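Chapter 4
Buying Fresh Produce

By the end of this chapter you should be able to:
- explain how water content affects the keeping time of fruit and vegetables
- read a delivery note and check it against an order
- work out the cost of waste in a small kitchen

Fresh produce is the hardest part of the food budget to control. Tins and dry goods keep for months, but salad crops lose water from the moment they are cut. A buyer who orders too much pays twice - once for the goods and again for the bin.
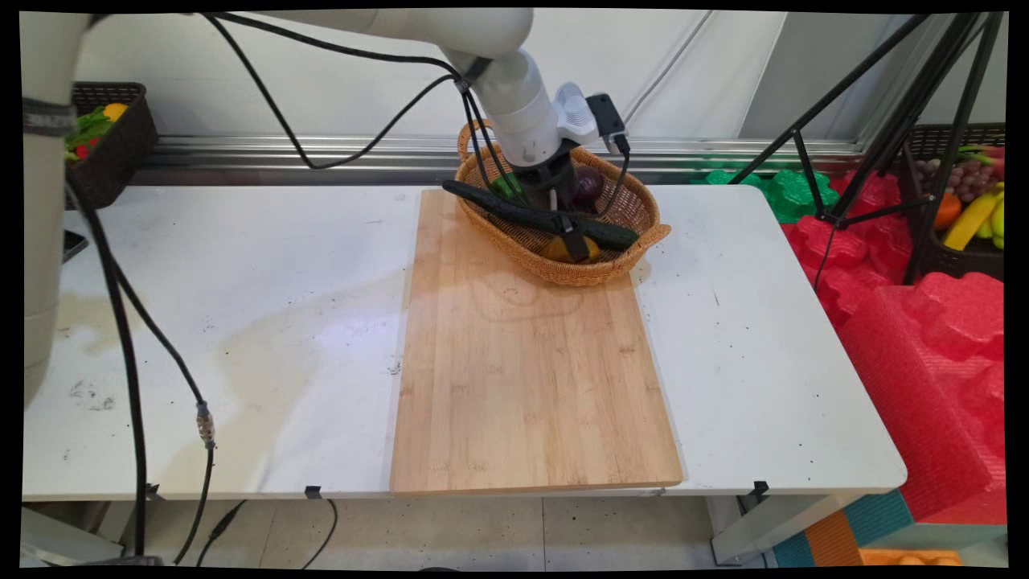
Figure 4.1 A cucumber and a wicker basket.

Sheyla Huanca ran the canteen at Sotesbridge for several years. In January she ordered 60 cucumbers a week from Orozco, a local wholesaler, and kept a record of every one thrown away. Her total spend on salad crops that month was £639. We return to her figures in Section 4.3.

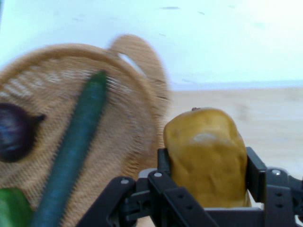 Grading comes before price. Most wholesalers sort salad crops by length, straightness and skin, and each grade has its own price. The cucumber in Figure 4.2 is long and dark green, with slightly bumpy skin, and a buyer would note all three points on the order sheet. Colour and skin say little about flavour, so it is usual to cut one open from each delivery.

Figure 4.2 Skin and colour.

Key terms: grade, shelf life, wastage, delivery note

Before you start
Find the price of one cucumber in 2 shops near you. Write down whether it is sold singly or by weight, and keep your notes for Activity 4.1.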